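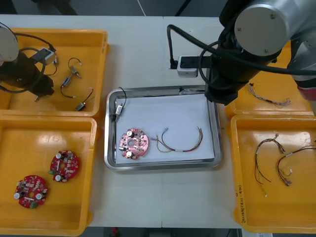
Table Four, the picking table

I've been meaning to put this page up since January, when half the people I know outside work started asking me what it's like "working with the robots". So, one picture and a lot of talking from me, sorry! I'm on the kitting side at Ekomov, which means I get parts ready for the people who put them together. For six years I did that with my own two hands and a stack of bins. These days I share the table.

The round red boards and the wire harnesses are what we handle most. A board and a harness go together in the steel tray, on a clean sheet of paper, and the yellow bins round the outside are the stock. The small parts with the wire legs have a shallow bin to themselves, and I'm very glad of that, having spent a whole afternoon once fishing them out from under a pile of harnesses.

How the work used to go

Pick a board, check it, pick a harness, check it, lay them in the tray, slide the tray along, start again. On a good shift I'd get through 162 trays. My record is written on the inside of my locker and I'm not telling anyone what it is until Joar Magnusson admits he lied about his.

I liked the rhythm of it. I didn't like my neck by four in the afternoon, or my thumbs, and I really didn't like the harnesses. They're thin wires in all sorts of colours with tiny connectors on the ends, and they catch on each other like necklaces in a drawer.

How it goes now

The arms do the reaching and I do the deciding. I fill the bins, lay the harnesses so they aren't knotted up, watch the first few trays of a batch and then look in on them while I get the next lot ready. Boards the arms took to quite quickly. Harnesses are another story (see necklaces, above) and there are days when I'd be faster on my own, and I say so in the morning meeting.

The thing I hadn't expected was how fussy I'd become about where everything sits. I used to shove a bin wherever there was room. Now I've got opinions about bins! Joar moved one a hand's width to make space for his mug and we had words.

The numbers, for those who like them

Our batches for the Clandeo order are 2,000 trays each. The last full one we did, with a bit extra for spares, came to 2,673, and I went home every one of those evenings able to turn my head both ways. The training from Prollunari took 80 hours spread over the winter, all paid, though I'd have liked more of it at the table and less in the meeting room with the biscuits.

What's different for us

There were five of us kitting and there are still five, but two have gone over to testing and one does mornings only, which she'd been asking for since her little boy started school. It's quieter too. I miss the chat, if I'm truthful. When we all stood along the same bench you heard everybody's news by tea break, and now I have to go and find it.

My pay went up a grade when I took on the setting up. It took a fair bit of pestering, so if your place is about to go the same way, ask early and get it written down.

More to come when the Batista line gets its table. I'm told the parts are bigger. I'm also told I'll be laying out the bins, so hands off, Joar.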